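Demonstrations for heavy garments: hand-held gripper or teleoperation?

Posted in Teaching by Demonstration

festex_user
I'm collecting demonstrations for a policy that picks up coats and hangs them on a hook. I have 300 episodes recorded by remote control on a Moroz arm. Light jackets work. With anything heavy the policy closes on one layer, lifts, and drops it. Would recording with a hand-held gripper give better grasps, or do I just need more episodes? Storage isn't a problem.

3 replies

Zlata Skoryk
Look at the grasps before you add episodes. Over a remote link most operators can't feel the cloth load up, so they lift too early, and the policy copies the timing. With a hand-held gripper you feel the weight through the handle and pause without thinking about it.

Two things to check. First, finger width and closing force on the hand-held unit must match the arm, or the arm will fail on grasps that looked fine in the recording. Second, keep the wrist within the arm's joint limits. People twist further than a robot can.
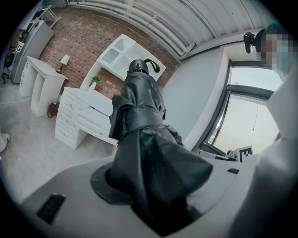
For leather, grip where the material is already bunched and bring it up slowly. Belts and loose straps change how the coat hangs, so record them both fastened and hanging free. Keep a fiducial marker within view for pose tracking, and throw out any episode where tracking jumps by more than 2 cm. I lost 80 episodes by skipping that filter.

ostia_lab
More data. We went to 3,000 and it got better.

flamow
What camera rate? Ours was mismatched between the hand-held unit and the arm, and every grasp closed late. Resample before training.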